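Progress report to the program manager, Gremus Fund
Project: Greltar – two-handed manipulation data from hand-held grippers
Reporting period ending August 9, 2024
Prepared by Nam-gil Wang

Summary

Work is on schedule except for the filtering step, which started late and is covered under Problems. The first training set is closed at 548 demonstrations. The target for the end of the grant is 3,000, and we still expect to reach it.

What was done

The main question in this period was whether a policy trained only on hand-held demonstrations improves when both hands' wrist views are given to it, compared with one view. We trained both versions on the same 548 demonstrations, using the same settings and the same held-out object positions.

The two-view version did better on tasks where one hand holds and the other places. On tasks where the second hand is idle for most of the run, there was no difference we would stand behind. Lwazi Ntuli repeated the comparison with a different random split and got the same ordering, though the gap was smaller. We are treating the result as preliminary until the Gumis arms have run every task in the test list. So far they have run 5 of them.

We also changed how sessions are split into demonstrations. In July the operator marked the start and end by closing both grippers twice. This was easy to forget and cost us usable data. Segments are now cut from the gripper width signal and checked by a second person the same day.

Problems

Clear plastic parts remain the hardest objects in the set. The pose tracker does not depend on them, but the policy does, and it tends to aim at whatever is behind the part. Colored edge pieces help when they are facing the camera. We do not yet know how much the policy relies on them, and the next test set will include parts without any color.

Motion blur is the second problem. Operators move faster as they get used to a task, and the wrist view suffers most in the moments before contact, when it matters. We tried discarding blurred stretches automatically. The filter also removed a good share of the approach motions we wanted to keep, so it is off for now. 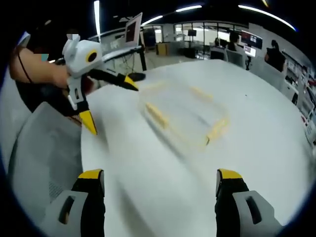
The plan is to shorten the exposure and accept a darker picture before going back to filtering. Lwazi is testing three exposure settings on the same task with the same operator. If none of them is good enough we will ask operators to slow down near contact – a simple fix, but one that changes the timing the policy learns from.

Budget and staffing

Spending is within plan. The one change is that Abdel Hamid will deliver the replacement fingertips in two lots, with no effect on total cost. No staff changes.

Next period

Finish the exposure test and choose one setting for all sessions. Complete the Gumis runs for both versions. Collect the no-color parts set, with 6 operators, and report results by operator as well as by task, as you asked after the last report.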